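Wanted: someone to help me finish the recipe book (part-time, from September)
Posted Monday, May 10, 2021

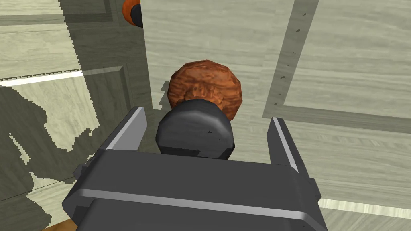
A two-part knob, orange wood and black, on a pale greenish-grey panel.

Hello! I'm looking for a kitchen helper and general second pair of hands for a cookery book I've been writing, on and off, for far too long. It's a book of home baking from Dridelley and the villages up the valley, and it started because I inherited a biscuit tin stuffed with handwritten recipe cards. There are 400 of them. Some are wonderful, some are just the word "scones" and an oven temperature, and quite a few disagree with each other about treacle.

I work from a rented kitchen in Mirport, up one flight of stairs behind the old Rezaei bakery (the name is still over the door, so you can't miss it). My publisher is Flandadach, who are small and very patient, and they've agreed to pay for a helper for the last stretch. Hurray!

What you'd be doing

Mostly baking! I pick the cards for the week, you and I bake them as written, and then we sit down with a pot of tea and work out what the person who wrote the card must have meant. You'd also weigh things properly (the cards are all in cups, knobs and "enough"), type up the results, and do a fair bit of washing up. I wash up too, I promise, but I'm slow at it.

One day a fortnight we'd go out to see people who still make these cakes and ask them nicely what we're doing wrong. You don't need to drive. You do need to be able to eat three kinds of parkin before lunch and be polite about all of them.

Who I'm after

I'm not bothered about certificates. If you bake at home a lot and can tell me why your last sponge sank, we'll get on fine. You should be able to read old joined-up handwriting, or be willing to learn, and to write a clear sentence. I'd love somebody who'll argue with me a bit – I've been alone with this tin for years and have picked up some odd opinions about lard.

Sorry, but the job won't suit anyone with a nut or wheat allergy. There's flour in everything, including the telephone.

Hours and pay

Two days a week, Tuesdays plus one other that we can sort out between us, nine till four with a proper lunch. The pay is £1,830 a month before tax, and the contract runs from September until the book goes off to be printed, which Flandadach would like to be in spring. I'd like that as well. You can take home whatever we bake, within reason.

How to apply

Please don't send a long CV. Send me a page about yourself and one recipe from your own family or street, written out the way you'd explain it to a friend. Post it to the Mirport kitchen, care of Flandadach, or use the form on this page and put "Biscuit tin" in the subject box so I can find it. I'll write back to everyone, though it may take me a week or two if it's a meringue week.

If you've got questions about the stairs, the hours or anything else, ask away before you apply.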